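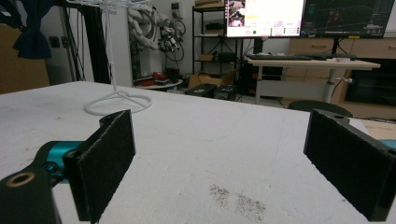

What did the visit to the Platgate paper mill set out to learn?
The purpose was to see how a working mill turns recovered office paper and cotton waste into archival board, and to judge whether the board would suit the storage of maps and parish registers held at Orkotby.

Report of a visit to Platgate Mill
Published Jan 1, 2023

The Orkotby Records Service visited Platgate Mill in October, at the invitation of the mill's owners, Taheri. The party was made up of 8 members of staff from the conservation, storage and purchasing sections. The visit lasted one working day and followed the open day route, with an extra session in the testing room arranged at our request.

Arrival and safety talk
Visitors are received in the former rag store, on the river side of the site. A short talk was given on hearing protection, footwear and the marked walkways. Members of staff who intend to go on a later visit should note that the walkways are narrow, that the stairs to the beater floor are steep, and that there is no lift. The mill has said that it can show a film of the upper floor to anyone who cannot manage the stairs.

The beater floor
Cotton waste arrives in bales from textile cutters and is sorted by hand before it is chopped. Buttons, elastic and printed cloth are taken out at this stage. The fibre then goes into the beaters with water, where it is worked until the mill's staff are satisfied with the way it drains. The two oldest beaters are still in use for small orders. They are slower than the newer machines, but the mill prefers them for the longer fibres needed in folding board.

Recovered office paper is kept separate throughout. It is used only in the grey outer layers of the cheaper boards and does not enter the archival range. Our party asked how this separation is checked, and was shown the colour-coded pipework and the log in which each change of stock is recorded. The log was neatly kept, although some entries for the summer months carried no signature. The mill undertook to look into this.

Forming, pressing and drying
The board machine was running at the time of the visit on an order for box makers in Gedden. Six layers are laid down one upon another while wet and pressed together without adhesive. This was of particular interest to the storage section, as boards bought from a previous supplier had begun to split at the corners after a few years on the shelf. The mill's view is that splitting of this kind usually comes from hurried pressing, and that it can be made worse by dry storage.

Drying takes place over heated cylinders for the thinner grades. The heaviest grades are hung in a loft and left to dry in moving air, a method which takes a good deal longer and accounts for much of the difference in price. The loft was warm and very quiet after the machine hall, and several members of the party remarked that it was the most pleasant part of the building.

The testing room
Samples are taken from each making and tested for acidity, thickness and resistance to folding. The thinnest archival grade is expected to withstand 600 double folds. Results are kept on file by batch, and a copy can be sent with each delivery on request. We would advise that such copies be asked for as a matter of course.

One point remains open. The Service requires an alkaline reserve in all boards used for registers, but prefers board without one for certain photographic material. The mill does make an unbuffered board, though only to order, and the smallest order accepted is 80 sheets. This is more than the photographic collection needs in a year. The purchasing section will ask neighbouring record offices whether an order might be shared.

Other matters
Lunch was provided in the works canteen. The small museum beside the gate holds a good set of watermark moulds and the mill's early wage books, some of which are in poor condition. The conservation section offered advice on their care, and has since sent written notes on boxing and humidity.

Parking at the site is limited, and the road bridge at Platgate is closed to larger vehicles. A minibus was found to be suitable.

Recommendations
It is recommended that a trial order of the folding grade be placed for the tithe map series, and that the finished boxes be inspected after one winter in the basement store – the least stable of our rooms. Present stocks of the older board should be used up on short-term material only. A second visit for staff who were unable to attend will be arranged with Taheri once the trial order has been delivered.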